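Belt creeping towards the wall on our sorting cell -- where would you start?

Posted in: Conveyors and small cells

hexkeyhattie
Morning all, and sorry in advance for the length of this, I do go on. We have a two-handed humanoid working at a long green belt with a blue bin in front of it, at our Grurimbridge unit, and I've been given the looking-after of the whole lot. The belt has started wandering towards the wall side. It takes most of a shift to do it, but by the end the edge is rubbing and I'm finding green dust under the tail roller. I've had the tension up once and it made no difference that I could see. Where would you lovely people start?

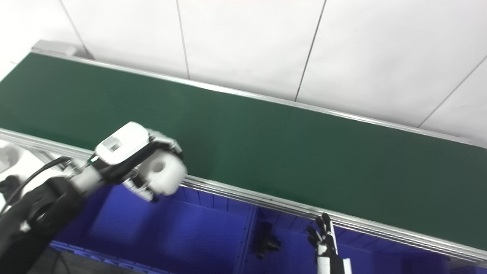

mossop_belts
Leave the tension alone for now, please, before you do anything else! Over-tightening is how people end up with a noisy bearing and a belt that still wanders. Put it back to where it was, then check the frame is level across its width at both ends, then clean the rollers. I'd bet my lunch on muck built up on one side of the tail roller. A belt climbs towards the high side, so a bit of packed dust is quite enough to send it off.

hexkeyhattie
Thank you, that's very kind. I did wonder if I'd been heavy-handed. It's a Bemden conveyor, the small one, and I've got the booklet but it's mostly pictures of a man in a hard hat pointing at things. How much do I turn the tracking screws once I've cleaned up?

mossop_belts
A quarter turn, one side only, then let it run for a good few minutes and go and put the kettle on. People do a quarter turn, see nothing happen, do another three and then wonder why it shoots off the other way. Mark the screw head with a paint pen before you start so you can always get home again.

Old_Tolley
I'm going to disagree a little, with respect to mossop, who has helped me out more times than I can remember. If it tracked nicely before and has only lately started to drift, I wouldn't touch the screws at all. Something has moved. You've got hands reaching over that near rail all day long, and if one of them has been leaning on it, even lightly, it'll walk the stand across the floor a hair at a time. We had exactly that at Stutell with a much smaller arm. The feet weren't bolted down and the whole conveyor had gone round by 18 mm at one end before anybody put a tape on it. Tape from the wall to the rail at both ends, takes no time at all.

mossop_belts
Fair point about the feet, and I should have asked. But a stand that has shifted in one piece won't change the tracking, it'll only change where the robot thinks the belt is. It has to twist to do that. Clean first, I say!

Old_Tolley
They do twist, though, that's what I'm getting at -- one foot comes off a high spot in the floor and there you are. We may both be right, which would be a first.

pell_mell_pete
While you're down there, do have a look at where the hand goes at the near rail. If your fingers are touching the aluminium on the way in you'll wear the tips before you wear the belt. We lift our approach height after every belt job and then bring it back down by 2 mm at a time until the picks are good again. Tedious, but I've not had to buy a hand that way. And empty the bin first, odd bits do get left in the bottom.

hexkeyhattie
Oh, that's a good thought, Pete, I hadn't connected the two. How often do you all do the rollers, by the way? The Nic Giolla service sheet we inherited with the cell says every 2000 hours and that seems an awfully long time to me.

pell_mell_pete
Far too long if you've got anything dusty coming down it. Ours get a wipe at every changeover and a proper scrape once a month.

mossop_belts
Agreed with Pete. 2000 is for the gearbox, I should think, and somebody has copied it down the column.

hexkeyhattie
Back again with a report, as I hate it when people vanish! Belt locked off, robot parked and isolated, guard off the tail end. Mossop, you can keep your lunch, there was a hard ridge of muck on the wall side of the roller and it took a plastic scraper and a good deal of muttering to shift it. Old_Tolley, you can have half of it -- I put the tape on as well, and it reads 204 mm from wall to rail at one end and a bit less at the other, and one foot was spinning free in my fingers. So I've wound that down, levelled across both ends and put the tension back to the old mark. Screws not touched yet. It's been going since ten this morning and the edge is staying put so far. I'll do Pete's height business tomorrow before I let the robot back on.

Old_Tolley
Half a lunch will do me nicely. Bolt the feet down, though!

mossop_belts
Give it a full shift before you put the paint pen away. And check that loose foot again at the end of the week, the locknut may be tired.

hexkeyhattie
Will do. Does anyone know what thread the Bemden feet are? The booklet doesn't say and I'd like to order a couple of spares.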